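Zitunthorpe Knit and Mend: progress report to the Radetti Fund
Period covered: spring to the end of November
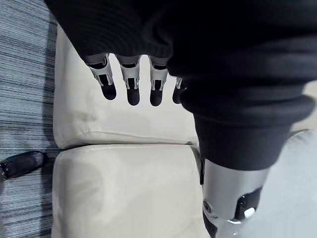

Black knit with fine ribbing, narrowing towards the cuff.

First of all, thank you. We know you read a good many of these reports, and we will try to keep this one in order, though anyone who has sat at one of our tables knows how easily we wander off into a conversation about buttons.

When we applied to you, we asked for help with two things: a regular mending table in the Bailly Street rooms, and a proper course for people who wanted to learn to knit from the very beginning. Both are running. The mending table opened in spring, and the first course began a few weeks later than planned while we waited for the new lights to go in over the long tables (dark wool under the old ones was a misery, and we are so glad we held out).

The mending table
56 people have brought something to us so far. Jumpers make up most of it, with elbows and cuffs the usual trouble, but we have also had cot blankets, a great many school cardigans and a pair of shooting stockings with more hole than stocking. We ask people to stay and learn the repair if they possibly can, and most do. Somebody who came in with one glove in early summer now darns for the whole of her road, and has started bringing her neighbours along too, which pleased us no end.

Ribbing has been the surprise of the year. We had expected to spend our time on plain darning, and bought our needles accordingly, and then found that worn cuffs and welts came through the door far more often. Picking up stitches along a frayed edge and knitting a fresh cuff downwards is fiddly work for a beginner, so we have written our own instruction sheet for it, now on its third version. Copies are free to anyone who asks, and we would be happy to send you one.

The beginners' course
The course lasts eight weeks and has now run twice. The first group was rather quiet and got through everything we had prepared. The second was anything but quiet, fell behind at the decreases and never quite caught up, but they made lovely hats and asked for an extra evening at the end to finish them off. We have since moved decreases to later in the course and dropped the session on colourwork, to be offered separately in the new year if there is enough call for it.

Money
We have spent £3,578 of the grant to date. Room hire at Bailly Street is the largest part, followed by tutor fees, the lights and then yarn. Yarn came in under budget thanks to Bronitz, the mill shop, who let us have their end-of-line cones at a very fair price. We would like your permission to put the difference towards a second swift and ball winder. At present there is one of each, and a queue forms.

What has been harder
Evenings are still thin. The last bus out towards the estates leaves before we finish, and people slip away early or don't come at all. We tried an earlier start in September, which suited some of the parents but lost us those coming straight from work, so we have gone back to the old time for now. We are talking to the school about borrowing a classroom nearer the estates, and should know more after the holidays.

Coming up
The third course is open for names and filling nicely. The mending table carries on through the winter, with a short break when the rooms are closed. We are also planning an afternoon just for children's woollens, where outgrown things can be mended and swapped, and we would dearly love someone from the Fund to come along. The kettle is always on, and there is usually cake.

With warm thanks from all of us at Zitunthorpe Knit and Mend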